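Resources > Workshop Robotics > Part Two > Chapter 3

CHAPTER 3
Surveying the Room and Setting the First Task

The two preceding chapters dealt with the base and the arm of the Dronell, the household robot that is built in stages throughout this book. By this point the reader should have a rolling base that answers to the hand controller, an arm that holds its position under load, and a camera fixed at the head. The present chapter is concerned with the place in which the machine is to work. It covers the survey of the room, the choice of a first task, and the setting of limits on movement.

The Dronell was first assembled at the shared workshop in Nardale, where members build in the evenings and may try their machines in the common rooms of the building. Readers working at home will have less floor to spare, but the method is the same. A survey should be made before any software is loaded, and it should be repeated whenever furniture is moved.

3.1 What the head camera must cover

The camera is mounted at a fixed height and tilted downwards. Builders commonly set the tilt too shallow, with the result that the far wall is well covered and the working area is missed altogether. At a tilt of 20 degrees the Quintela bracket gives a fair balance for most rooms. The bracket is held by 2 bolts, and both must be tightened again after the first hour of driving.
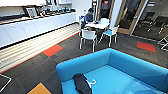 Garments make a demanding first task for a home-built machine. A cloth item has no fixed outline, and the gripper must close on a fold whose position changes as soon as it is touched. Colour is the builder's chief ally at this stage. A black garment lying across a turquoise sofa is readily separated from its background by a simple threshold, and a white hanger on the same upholstery is nearly as easy. The same black garment on dark grey carpet would be a much harder case and should be left until the exercises of Chapter 5.

3.2 Floors and their boundaries

Each change of floor surface should be entered on the survey sheet. Carpet tiles and smooth flooring differ in the grip they offer, and a base tuned on one will overrun or fall short on the other. Glass doors and glass walls require separate treatment. The range sensor may fail to register them, and they should be entered on the map by hand as solid barriers.

3.3 People in the working area

A shared room is seldom free of other users. The stop button must be within reach of the operator whenever the base is powered, and arm speed should be held at the lowest of the 3 settings while anyone is seated or passing nearby. The Grasgate controller keeps the last speed used, so the setting must be checked at the start of every session.

A blank survey sheet is printed on page 52. It should be completed before proceeding to Section 3.4, in which the first pick is attempted with the base held stationary.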